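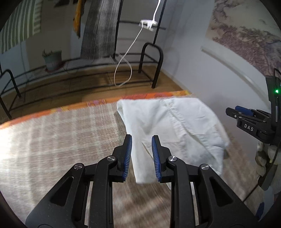 3.2 Where laundry is folded

Of the 13 households in the study, only two had a surface set aside for folding. The rest folded wherever there was room at the time. We logged 906 folding events over the study period and coded each one by place, by the item folded, and by whether the person was standing, sitting, or kneeling.

The bed was the most common place, followed by the floor. We had expected the kitchen table to rank higher. In interviews, people said the table was often in use for meals or homework, and several did not like putting clean clothes where food had been. The couch was used mostly in the evening and mostly for small items such as socks and washcloths.

Floor folding took place almost entirely on rugs. Participants treated the rug as a clean area and the bare floor next to it as a dirty one, even when both had been swept the same morning. One woman in the Arndale group pulled a sheet back onto the rug each time a corner slid off, and shook that corner before she went on. Another participant, in Trallham, kept a thin cotton rug rolled up behind a door and put it down only for laundry. She did not let anyone walk on it in shoes.

The border of a rug also served as a guide. People lined up the hem of a shirt or the long side of a pillowcase with the edge of the rug, or with a stripe or check in the weave, and folded toward it. We first noticed this with fitted items, which have no straight side of their own, and then went back through the earlier notes to look for it with flat ones. It was common in both. Participants rarely mentioned it until asked. When asked, most said the line helped them keep the fold straight, and one said she had picked it up from her mother and had never thought about it.

3.3 White items

White cotton was handled differently from colored clothes in nearly every home. Whites were usually sorted out of the pile first and folded last. The reason given most often was that they show marks. A second reason was that white shirts and pillowcases look alike when crumpled, so people had to pick each one up by a seam and let it hang before they knew what they had. We coded this as a separate step, "lift and check," and it appears in Figure 4 between sorting and the first fold.

Lift and check was short for adults who did the laundry every week and much longer for those who did it now and then. Children helping with the wash often skipped it and began folding right away, then had to start over when a sleeve came out of the middle. We did not count restarts as new events.

Figure 4. Order of steps in a single folding event. Boxes with a dashed outline were left out in more than half of the events coded for colored items.

3.4 Racks and the unfinished pile

All but one of the homes used a drying rack for at least part of the wash. Racks were supposed to be put away after use, but most stayed up between loads and became storage. Items were taken off the rack when someone needed them and worn without being folded at all. In the Ridier homes, where the main room was also the sleeping room, this was the usual path for work shirts.

The unfinished pile was the other form of storage. We defined it as clean laundry left unfolded for longer than one night. Piles were left on chairs, at the foot of the bed, and on the floor, and in five homes there was a pile at every visit. Participants often described the pile as something that would be done "after," without saying after what. Following Khan, we treat the pile as a stage in the work. It has its own rules about what may be added to it and who may take from it.

Coding was done by Sewwandi Navaratnam and Iresha Liyanage, who each worked through the full set of notes. To check agreement, we compared their codes on 400 events. Most of the differences concerned posture, mainly whether a person leaning over a low bed should be counted as standing or kneeling. These were settled by discussion, and the rule we used is given in the appendix.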